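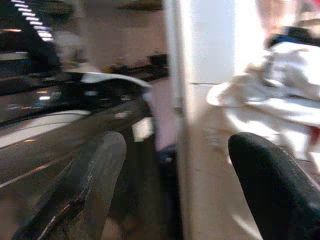
Vurnthorpe 2 — what I know so far

Ok quick one, I have to leave in 14 minutes and my inbox is full of people asking about the sequel.

Yes, it's happening. Homa Kazemi said so at the Misosar festival in April, at the end of a Q&A, kind of over her shoulder while she was putting her coat on. She has a script. She's directing again. No cast announced, no release date, and the trailer going around is a fan edit, please stop sending me it.

Things I'd bet on: the ferry comes back. The brother comes back, because you don't leave a guy standing on a dock like that for the last shot and then just drop him. Same composer, hopefully. The score did half the work in the first one and I still can't get the tape hiss bit out of my head.

Things I'm worried about. Money, mostly. The first movie was shot in 50 days with hardly any lights and you could feel it, in a good way. Now Wulura is paying for it and they like a 2 hour 20 movie with a big finish. The original was under 100 minutes and it didnt need one more.

Also heard the lead might not be back. Heard it from one person, so, salt.

If you never saw the first one, the Asadi downtown is showing it again next week, late show only. It's the big room, 700 seats, and last time there were maybe a dozen of us in it. Go sit in the middle. Dont read the plot summary first, it gives away teh letter.

More when there's a cast list. Comments are open again, be nice.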